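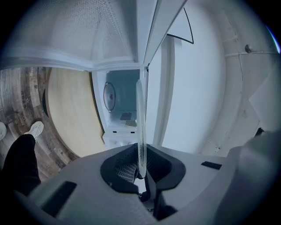
Too many robot demos stop at the tidy part, was the complaint from one reader of our last call, who wanted to know when a machine would heat up her leftovers and wipe up afterwards. She has a point, and it's pretty much the reason we're recruiting again.

Kalonura is looking for people to join its next round of household chore trials, and we'd love to hear from you even if you have never touched a piece of robotics gear in your life. Especially then! The people who know the most about kitchens are the ones who cook, clean and pack lunches in them every day, and we need a lot more of that knowledge than we have now.

What we're trying to find out

Can machines do household chores yet? Some of them, some of the time, in a room set up to suit them. Our arm can pick up a mug from a clear bench nearly every try. Ask it to open a microwave it hasn't met before and things get interesting. Doors swing in different directions, some need a button and some need a tug, and a turntable plate will slide off its ring if you nudge it at the wrong angle. A person sorts all of this out by feel while thinking about something else.

So we learn from people. You hold a gripper in your hand and do the job with it, and the recording goes into training the arm. Small appliances are the focus this time: opening and shutting doors, putting things in and taking them out, turning knobs, reaching into the back of a cavity without clipping the sides. In the last round we collected 522 usable runs, and the arm improved a great deal on doors and hardly at all on knobs. We were thrilled about the doors. The knobs are keeping us humble.
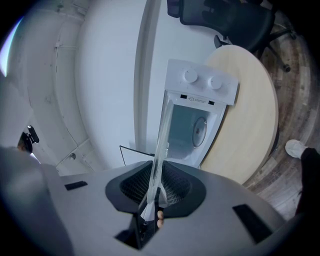

Getting a gripper to the right spot is slower than using your fingers, and most people find their wrist ends up in some odd positions for the first while. Please don't try to be neat about it. If you miss, miss, and then go back and fix it the way you would at home. Recoveries are some of the most useful material we get, and we throw out very little.

What you'll be doing

Each participant comes in for 3 sessions. The first begins with a short practice on the gripper, and you can have as long as you like before we start recording. After that you work through a set of short tasks, each repeated a few times, with the appliance moved or turned between repeats. Nothing is plugged in during the handling tasks and there's no food involved (sorry). Each session runs 70 minutes with a break in the middle, and tea, coffee and biscuits are on us.

You'll be standing for a fair bit of it. A stool is available and plenty of people use one, just let us know so we can set the bench height. Closed shoes, please, and sleeves that push up easily.

Who we'd like to hear from

Adults of any age, left-handers very much included, as we are badly short of them. You need to be comfortable holding a light tool for a few minutes at a stretch. Reduced grip strength or a bit of a tremor doesn't rule you out, and if you've worked out your own ways of opening a stubborn door we would really like to see them.

We also want people from shop-floor jobs. Stamedwood, our partner on the workplace side, is looking at restocking and back-of-store kitchen work, and anyone with café, canteen or supermarket experience can choose to do their third session on those tasks. Same pay, heavier boxes.

Pay and practical details

Participants receive $200 for completing all the sessions, paid by bank transfer after the last one. If you have to stop early you'll be paid for the sessions you did. Travel within the city is reimbursed if you keep your receipts.

Sessions are held at our workshop in the Zamudio building, ground floor, with step-free entry from the car park side. Daytime and early evening times are available through to June.

The cameras point at the work, but your hands, legs and shoes will turn up in the recordings, and your voice may be picked up too. We remove the sound before anything is stored. The consent form goes through all of this and you can take it home to read first. Footage is shared with Gerkeron, who run the training side, and isn't sold on.

How to put your name down

Fill in the short form on our participants page, or ring the workshop and leave a message. Tell us which hand you favour, which times suit you and the household chore you'd hand over to a machine tomorrow if you could. Cleaning the oven is winning by a mile so far.

Posted 2 February 2023. We'll reply to everyone, including those we can't fit into this round.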